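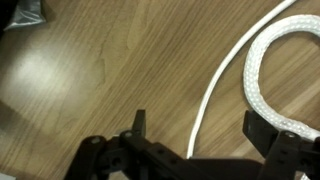
3.2 Surface gloss and reading comfort in shared study rooms

Figure 2. A tabletop with a wood-grain finish. Reflected light lies as a pale patch towards the left, where the grain is hard to make out.

The second part of the survey dealt with the tables themselves. Earlier work at the Lodthorpe site (Wike and Abubakar, in preparation) had treated lighting complaints as a matter of lamp position only, and the table finish was not recorded. We therefore went back to the 339 desk places in the Arkenside and Clululdale reading rooms and noted the finish of each under three headings: matt, slightly glossy and glossy. The type of surface shown in Figure 2 was placed in the middle group. Grain colour was noted separately as light, medium or dark.

Readings were taken at each place with the ceiling lights on and the blinds half down. The meter was held at the eye height of a seated reader, 1,107 mm above the floor, and pointed at the middle of the table. A second reading was taken with a sheet of white paper laid flat at the same point. The ratio of the two is called the patch ratio in what follows. Where the bright patch fell outside the middle of the table, the meter was turned towards it and the angle written down.

Horizontal light levels were kept between 300 and 700 lux. Places outside this range were measured but left out of the comparison, as were the window seats at Clululdale, which have fixed sloping tops. The Boström tables on the upper floor at Arkenside were kept in, although their tops had been refinished in April and may differ from the rest of the stock.

Patch ratios were highest for glossy tops under bare tube lights and lowest for matt tops under lamps with a diffuser. This was expected. The slightly glossy group was less even. On tops with a medium or dark grain the reflected patch stood out clearly against the surface, and readers marked these places as tiring more often than the ratio alone would suggest. On light tops a patch of the same strength was seldom mentioned. We take this to mean that contrast between the patch and the table around it matters as well as brightness – a point that the usual gloss figures do not cover.

Grain direction was also looked at. Where the grain ran across the line of sight the patch tended to spread sideways, and where it ran along the line of sight the patch was narrower and longer. The effect was small, and could not be separated from the age of the finish. Older tops carry fine scratches from cleaning, and these spread light in much the same way.

Two limits should be noted. The finish was judged by eye, and the two observers did not always agree on the border between matt and slightly glossy; disputed places were put in the glossier group. Readers also chose their own seats. Those who dislike glare may well have moved before they were asked about it, so the comfort scores for the worst places are probably too kind. A fixed seating plan was considered for Lodthorpe but could not be arranged during the examination period.

3.3 Effect of lamp height

Lamp height was varied only at Arkenside, where the pendant fittings hang from adjustable cables. Raising the fittings made the patch smaller and moved it away from the reader, but it also lowered the light on the page, and at the highest setting several places fell below the lower limit given above. The middle setting was kept for the remaining sessions.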